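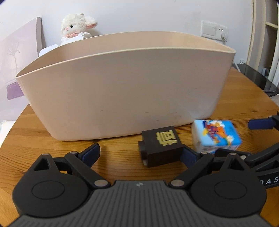
I had wanted to see the Conach workshop ever since Menaka Miah told me about it last September, and on Sun 7 February I finally got on the early train and went to their open day. What a kind bunch of people! There was tea before anyone said a word about grippers, and then Seul-gi Son took our little group through the house rules for hand-held gripper work, which is what I had come for.

The rules fill a single page, taped up by the door. Check the finger pads before each session and wipe them clean. Close on a small object slowly, and never squeeze harder than it takes to hold it. If two grippers share a table, agree out loud who moves first — I liked that one very much, and have already tried it at home with my husband and the dishes. Every take gets a written note, the spoiled ones too, and after three spoiled takes in a row you put the tool down and rest your wrists.

Their logbook stood at 723 entries, and Seul-gi let me leaf through it for as long as I pleased. The handwriting varies a good deal. I asked whether I might copy the page of rules for our own club, and she ran one off for me on the office printer.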